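Drerovar 双臂夹爪与腕部相机对比数据 说明文件

版本说明
本目录存放 Drerovar 双臂工作台上的夹爪对比数据。上一版只有单臂记录，2019年8月15日起改为双臂，旧目录不再更新。旧版标注格式与本版不兼容，请勿混用。

内容
共 1,892 段操作记录，每段包含两路腕部相机画面、一路固定机位画面、双臂关节角、夹爪开合量和控制器时间戳。物品为小件，以耳机、耳机充电盒和表面光滑的圆滑小物为主。任务分为抓取、双臂交接、放回三类，其中交接最难，单独建了子目录 handover。

比较对象
夹爪两种：Sovell 多连杆夹爪，手指带折角；Kołodziej 平行夹爪，行程较短。控制器两种：位置控制和阻抗控制。臂体和底座安装位置在全部记录中保持不变，换夹爪后重新做手眼标定，标定文件按日期放在 calib 下。

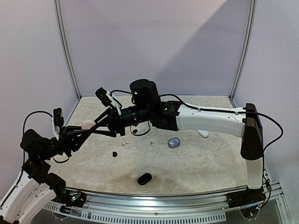

Muchen Xiong 看过初稿后提出，交接失败不该全算在夹爪头上，位置控制下两臂稍有偏差就会互相较劲，光滑的东西自然往外滑，建议把控制器一栏放到夹爪前面，先按控制器分组再看成功率。本版的结果表已照此调整，原来的排序保留在 results_old.csv 里。

相机
腕部相机装在夹爪附近的白色支架上，随腕部运动。试过两种俯角，俯角小时能看到对侧夹爪，但指尖常被自身挡住；俯角大时指尖清楚，对侧夹爪在接近的最后一段才进入画面。交接任务建议两路腕部画面同时使用，只用一路时，接收方的深度估计误差明显变大。

已知问题
1. 有 189 段的右腕画面时间戳滞后，字段 lag 标为 1，做同步分析时请先剔除。
2. 腕部线缆垂得低时会碰到桌面小件，物品位置随之改变。这类记录没有删除，字段 touch 标为 1。
3. 台面有大理石纹，后侧光线较亮，前侧偏暗。深色耳机盒放在前侧时分割结果不稳定，白色耳机放在亮处时边缘容易丢失。
4. 第 17 批中途换过一次夹爪指垫，前后摩擦系数不同，不宜合并统计。

读取
每段一个文件夹，meta.json 记录夹爪、控制器、俯角和任务类型，joints.csv 为关节数据，单位为弧度，画面按相机名分别存放。缺帧处不补插值，帧号直接跳过。成功与否由两人分别判定，意见不一致时 success 字段留空。

使用范围
供 Troscombe 内部及合作方做夹爪选型和交接策略对比。物品种类偏少，不适合用来评估通用抓取能力，也不含力传感数据。

维护
标定与采集：Ayten Toprak
标注与核对：Ataberk Karaca
发现标注错误时，请附上文件夹编号和帧号，发给核对人。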